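Cuaderno del taller de tintes
3 de octubre de 2019

Sigo con la gualda. Ayer dejé el manojo troceado en remojo y esta mañana el agua ya tenía ese color de té flojo que promete poco y luego da muchísimo. Lo apunto todo seguido, tal como ha ido saliendo, y ya lo pasaré a limpio en las fichas de Pradance cuando tenga las muestras secas.

Material

Algodón de rizo sin blanquear, de la última bala de Orlandini, más los retales de sarga que sobraron en febrero. Peso en seco de todo junto: 955 gramos. Lo he pesado dos veces, la segunda después de tenerlo un rato al lado del radiador, y no se ha movido ni un gramo. ¡Buena señal para el cálculo del mordiente!

El rizo me tiene entusiasmada. Bebe el baño de una manera completamente distinta a la sarga: los bucles se cargan enseguida y el fondo del tejido va por detrás, de modo que al principio parece que tiñe de maravilla y luego, al escurrir, asoma la base más clara. Hay que darle tiempo y moverlo despacio. En la sarga pasa lo contrario, que entra tarde pero entra pareja.

Descrudado

Carbonato y jabón neutro, fuego bajo, tapa medio puesta. El agua salió de un marrón feo, bastante más sucia de lo que esperaba de un algodón que al tacto parecía limpio. Cambié el agua y repetí. La segunda salió casi transparente y lo di por bueno. Apuntar para la próxima: no fiarse del tacto, el apresto engaña.

Prueba de la gota antes de seguir: en la sarga se extendió al instante. En el rizo se quedó una perla un momento en un par de zonas, cerca del orillo, así que esas zonas volvieron al cazo ellas solas, dobladas y sujetas con una pinza. Un poco ridículo el montaje, pero funcionó y ahora absorben igual que el resto.
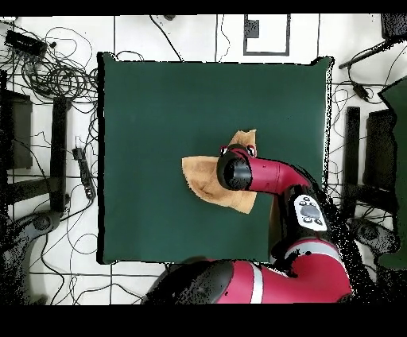
Giorgia Longo leyó esto por encima de mi hombro y me dijo que el orillo siempre da guerra, que en su experiencia ahí se acumula la cera y que lo mejor es descrudar con la tela ya cortada, sin orillo, y olvidarse. También que estoy usando demasiado jabón y que luego me quejo de aclarar.

Lo del jabón se lo concedo. Lo de cortar no tanto: si corto antes, los bordes del rizo se deshilachan en el baño y me paso la tarde pescando pelusa. Quedamos en hacer una tira de cada manera la próxima vez y compararlas una al lado de la otra.

Mordiente

Tanino primero, alumbre después. El tanino es el de agallas que mandó Handby, molido muy fino, y se disuelve bastante mejor que el de la bolsa vieja (la bolsa vieja hace grumos aunque la remuevas con fe). Lo desleí en un tarro con agua caliente antes de echarlo al cubo. La tela cogió enseguida un tono crudo, tirando a arena, muy bonito ya de por sí - casi da pena seguir.

Aclarado corto y al alumbre. Lo dejé en frío, tapado, dándole la vuelta cada vez que pasaba por delante. Sé que en caliente iría más rápido, pero con el algodón prefiero el reposo largo, me queda más uniforme y no tengo que vigilar el fogón.

Nota sobre los cubos: el azul tiene una marca de hierro en el fondo. NO usarlo con gualda. Un roce de hierro y adiós amarillo, se va a oliva y no hay quien lo devuelva. Le he puesto cinta en el asa y una cruz grande con rotulador.
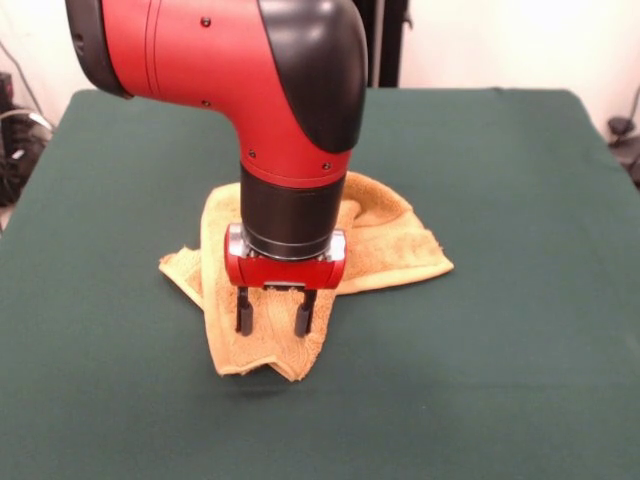 Para el baño colé la gualda con la malla fina y volví a meter los tallos atados en un saquito, así siguen soltando color sin ensuciar el rizo. Una pizca de creta. Aquí es donde me puse a dar saltos: el baño pasó de un amarillo pajizo a un limón encendido en lo que se tarda en remover. Por mucho que lo haya visto, me sigue pareciendo magia, y sé perfectamente que es el pH.

Fuego muy suave, sin dejar que hierva en ningún momento. Con la gualda el hervor apaga el color y lo lleva hacia un mostaza pardo. Tampoco es feo, ojo, y tengo clientes que lo piden, pero hoy buscaba el limpio.

Fui sacando tiras a intervalos para la escala:

- la primera salió crema, con los bucles algo más amarillos que la base
- la segunda, un amarillo mantequilla parejo
- la siguiente, el limón que yo quería
- la última se quedó toda la tarde mientras el baño se enfriaba y tiene un punto más de cuerpo, menos chillona

Me quedo con la última. La tercera es más vistosa recién sacada, pero mojada todo engaña y conozco bien cuánto baja al secar.

Cómo miro los colores

Esto lo escribo para mí y para quien venga detrás. El amarillo claro sobre una mesa blanca se pierde. Sobre gris se ve correcto y aburrido. Con un fondo verde oscuro se lee mucho mejor el tono: un crema mostaza muy pálido, que en blanco parecería sucio, ahí se vuelve cálido y se distinguen los pliegues, más claros en el canto y más ocres hacia dentro.
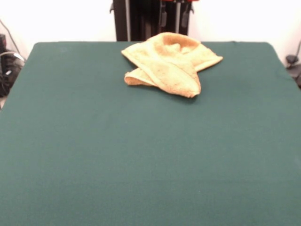

El inconveniente es que el verde también empuja los amarillos hacia el naranja, de modo que para decidir una receta sigo yendo a la ventana con la carta gris. El verde sirve para mirar la textura y el relieve, el gris para el color. Conviene no mezclar las dos cosas en la misma ficha, que luego no hay quien se aclare.

Otra cosa del rizo: hay que mirarlo arrugado y también estirado. Estirado, el bucle se tumba y refleja hacia un lado, y según desde dónde te pongas parece otro tono. Arrugado enseña las sombras propias y te da una idea bastante más fiel de cómo va a verse colgado en un baño o tirado en una silla.

El asunto del Ureo

He abierto por fin el bote de Ureo, el fijador que llevaba meses en la balda. Lo probé en un retal de sarga y en otro de rizo, ambos teñidos en el mismo baño, y guardé sus parejas sin tratar. En sarga no aprecio ninguna diferencia por ahora. En rizo noto la mano un poco más áspera, y eso en una toalla me parece grave, la verdad. Queda pendiente la prueba de lavado antes de opinar en serio.

La etiqueta pide aclarar en agua fría y así lo hice. El agua del aclarado salió con algo de color en todos los retales, tratados o no. Puede que sea tinte suelto sin más. Repetiré con un aclarado previo a fondo y entonces veremos si el fijador hace su parte.

Lo que sí me ha gustado es que no vira el tono. Tenía miedo de que me lo enfriase, como me pasó con aquel otro producto en polvo, y la pareja tratada y la pareja sin tratar siguen siendo gemelas a la luz de la ventana.

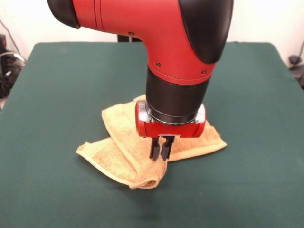 Pendiente

- Tiras a la luz: la mitad tapada con cartón, en la ventana del sur. Anotar el día en el reverso a lápiz, que el bolígrafo se corre.
- Prueba de lavado con y sin Ureo, jabón de siempre, y otra con menos jabón (por Giorgia).
- Tira con orillo y tira sin orillo.
- Pedir más agalla a Handby, la misma molienda.
- Preguntar a Orlandini si el rizo de la próxima bala viene con el mismo gramaje. Si cambia, hay que recalcular el alumbre entero.
- Guardar el baño agotado. Todavía tiene color y me apetece meter lana, a ver qué sale. Con un resto así saqué una vez un verde manzana precioso pasándolo después por índigo, y no lo apunté. Esta vez va al cuaderno.
- Lavar la malla fina antes de que se seque con la gualda pegada.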